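Transcribing and Indexing Death Notices from a Local Weekly: Project Report
Ayuba Antwi
Module: Records and Data Handling, second year

1. Background

The Mosomton Record printed death notices every week until it closed. The bound volumes are held at the public library and have never been indexed. People tracing a relative have to know the month of death before they can begin, and even then must read each issue by eye. The project set out to build a searchable index from a sample of the notices and to measure how far the entries could be broken into fixed fields without losing information.

The sample was taken from four volumes. It contains 462 notices after removal of repeats.

2. Method

Pages were scanned on the library's flatbed at its highest setting and passed through text recognition. The output was corrected by hand against the page. Each notice was then entered into a table with 16 fields: surname, given names, former surname, age, date of death, place of death, place of birth, occupation, employer, spouse, children, other kin, place of worship, burial ground, funeral director and free text.

The rules for filling the fields were written before entry began and changed twice. The first change concerned former surnames, which the paper gave as "née", "formerly" or simply in brackets. The second concerned place of death. Notices often say "at home" and give no address, and the early rule left the field blank. Under the revised rule the phrase itself is entered, as it is a statement about the death and may be searched for.

Names were not modernised. Where one notice gave two spellings of the same surname, both were recorded, the heading form first. 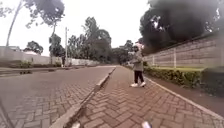
Addresses caused more work than any other field. The paper named streets in their local form, and several of these names no longer appear on maps. A street might also be given by its side or by a nearby building, so that "Thongdee side" and "opposite Wilon's" both stand for stretches of the same road. The present layout is of limited help in placing them. A street such as the one shown, with a brick path and a brick-paved roadway divided by a concrete curb, carries nothing on its surface that ties it to a name in a notice. Addresses were therefore kept as printed, with a second column for the modern name where a rates book confirmed it. No attempt was made to assign coordinates.

3. Results

Surname, date of death and funeral director were the most complete fields. Age was usually given, but in two styles: a plain figure, or "in her 81st year", which means the person was 80. These were converted to completed years and the original wording kept in free text. Failure to do this would put the age one year too high.

Occupation was far more often given for men than for women. In notices for women the field was commonly empty even where the free text mentioned paid work, for example "well known to customers of the drapery". Such phrases were not converted into an occupation. A later user may wish to do so.

The kin fields were the weakest part of the design. Notices list survivors by household, with husbands and wives in brackets after the child, and a single field for children cannot hold this order. Of the notices checked a second time, most disagreements between the first and second entry were in these fields – typically a son-in-law entered as a son.
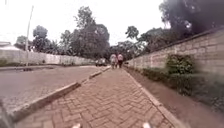 Figure 2. Brick-paved sidewalk beside an asphalt road, with a raised curb between them.

A search test was run with more than 200 queries drawn up from family trees lent by members of the local history group. The index found the right notice in most cases where one existed in the sample. Failures came from three sources: a spelling of the surname not present in the notice, a married name used in the query where the heading gave another, and a recognition error missed in correction. The letters "rn" read as "m" made up much of the last group.

4. Storage and access

The table was first held in a spreadsheet and later moved to Dolusance, the database package used by the department. The move lost the line breaks in the free text field. They were put back from the spreadsheet by matching on entry number. Page scans are stored separately and are linked by volume, issue and page.

Notices for people who died recently may name living children. These names are kept in the table but hidden in the public view. The library asked for this and the report follows its wording on the matter.

5. Further work

Kin should be moved to a table of its own, one row per person named, with the relationship as printed. Surname search should allow for near spellings. A second reader for every entry, in place of the partial check used here, would give a proper error rate for each field.

The remaining volumes have been scanned only in part. The scans, the entry rules and a list of unresolved street names have been left with the library's reference desk.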